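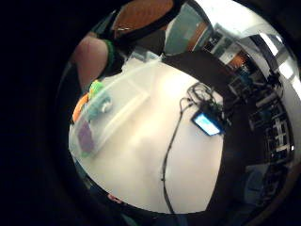

CHORE READINESS CHECKLIST, TABLETOP TIDYING
Site: Zademville workroom, main table
Date: May 21, 2018
Prepared for: Sunutex, Corkevmont pilot
Scoring: OK / NOT YET / SEE COMMENT

The purpose of this inspection is to decide whether a machine could be left in charge of one small job. The job is putting a few soft, colorful things into a plastic box with a lid. A toddler can do it, though a toddler will want something in return.

SECTION A. WORK SURFACE

A1. Surface flat and stable. OK
Comment: It's a table. It passed.

A2. Lighting adequate. SEE COMMENT
Comment: Plenty of light. A white top under bright light also gives you glare, and glare looks a lot like an object if you are software. Mulligan, our last candidate system, spent most of January trying to pick up a reflection. It was very patient about it.

A3. Surface clear of items that aren't part of the task. NOT YET
Comment: Long black cable down the right side, with a tangle at the top end. Lit device lying beside the tangle. A person works around these without thinking. The machine has to be told what a cable is, and then that it isn't supposed to be put in the box. Carried over from the last inspection, where it was also carried over.

A4. Floor path clear for cart or mobile base.
Comment: Not scored. Bring the cart next time.

SECTION B. CONTAINER

B1. Container large enough for contents. OK

B2. Container visible to the vision system. SEE COMMENT
Comment: Clear plastic is the natural enemy of the depth sensor. Mulligan's log has the box down as "absent" on 13 runs, including the one where it knocked the box on the floor. Suggested fix is a strip of tape along the rim. Suggested again.

B3. Lid can be removed and replaced. NOT YET (machine), OK (person)
Comment: A flat lid wants two hands, or one hand and a belly. We have not budgeted for a belly.

SECTION C. ITEMS TO BE PUT AWAY

C1. Items safe to grip. OK
Comment: Nothing sharp, nothing hot, nothing that would be missed.

C2. Items distinct enough to tell apart. OK
Comment: Orange, purple, lime green, and a ball in teal and black. If it can't sort these it has no business near a sock drawer. The leaf shape is the hard one. It's flat, and a flat thing on a flat table is where most grippers go to embarrass themselves.

C3. Items spaced for single picks. NOT YET
Comment: Orange piece, ball and leaf are bunched up tight, and the purple one has a small green piece snug against it. That's how people leave things, so I'm against spreading them out for the test. Corkevmont disagrees and may put it in writing.
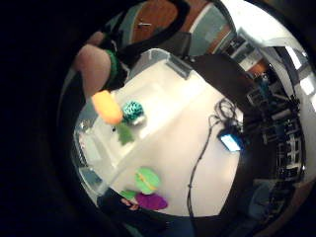
Is the machine ready to tidy this table by itself?
Not at present, because it can manage single items with space around them but still fails on flat pieces, tight groups and the lid.

SECTION D. PEOPLE IN THE WORK AREA

D1. Hands stay out of reach during powered motion. NOT YET
Comment: Everyone agrees with this rule and then reaches in to help. The urge to nudge a ball half an inch closer to a struggling gripper is apparently stronger than training. Keep the rule, add a second sign.

D2. Stop button within reach of each person at the table. OK
Comment: Tested. Also tested by an elbow.

D3. Sleeves, cuffs and straps secured before power on. SEE COMMENT
Comment: Add to the startup card. It's on the wall card but not the startup card, and the wall card is behind the door when the door is open.

SECTION E. COMPARISON RUN

E1. Person, full task including lid: 34 seconds, with conversation.
E2. Mulligan, full task: stopped by inspector at lunch.
E3. Mulligan, single item, ideal spacing: OK on 3 tries in a row. I want that noted, as I've been accused of not noting things like that.

Comment: The brochure copy says the system will work 365 days a year. I don't doubt it. At the rate in E2 it would need them.

SECTION F. ACTIONS BEFORE NEXT INSPECTION

F1. Move the cable. Any direction.
F2. Tape on the box rim, any color that isn't clear.
F3. Try the leaf with the softer fingertips - Sunutex has a set in the drawer marked MISC.
F4. Skip the lid until C3 passes. Leave it off and call it an open-top bin on the form.
F5. Second sign for D1.
F6. Fix the startup card.

OVERALL RESULT: Not approved for unattended use. Approved for attended use, meaning a person stands there the whole time and could have done it.

Reinspect after F1 through F3 are closed. Attach the run logs to this sheet, not to last year's.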